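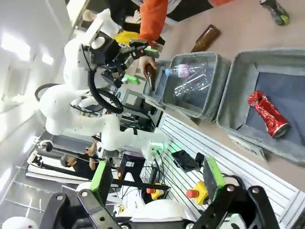
4.3 Replacing and seating the finger pads

The green pads on the Verell two-arm cell are the part you will change most often. They grip well when new and then get shiny, and a shiny pad holds a glass bottle right up to the moment it doesn't. Inspect them every 300 picks. Change both pads on a gripper together, even if one still looks fine. It is lying.

You will need: a pad set (Dillel, soft grade), a 3 mm hex key, a lint-free cloth, and a cup to keep the screws in.

1. Finish or cancel the sorting job. Clear any bottle or can from the fingers by hand.

2. Send both arms to Service Pose from the Clidico panel and wait for the wrist light to settle.

3. Press an emergency stop. The software pause is a polite request and the arm may have other plans.

4. Remove the two screws from the first pad. Put them in the cup.

5. Peel the pad off from the tip toward the linkage. Wipe the seat clean.

6. Press the new pad on until the lip sits flush all the way along. Refit the screws finger tight, then give each a quarter turn.

7. Repeat for the other finger.

8. Check the gripper cable. It should hang in a wide, lazy loop with room for the arm to reach the far bin. If you have tidied it with zip ties, untidy it.

9. Release the stop, home the arms, and run Grip Check with an empty plastic bottle. Allow 12 cycles.

CAUTION: Do not use glass for the first Grip Check. Everyone who has done so now owns a dustpan.

CAUTION: Keep hands off the tabletop while an arm is powered, unless you are running a handover routine (section 4.7) with a second person at the stop.

Note: If Grip Check reports fault 26, the pads are on backward. The arrow points to the tip.

Note: Cells with the older Dalgleish wrist take a different pad. It will very nearly fit. Please don't help it.

4.4 Lining and placing the bins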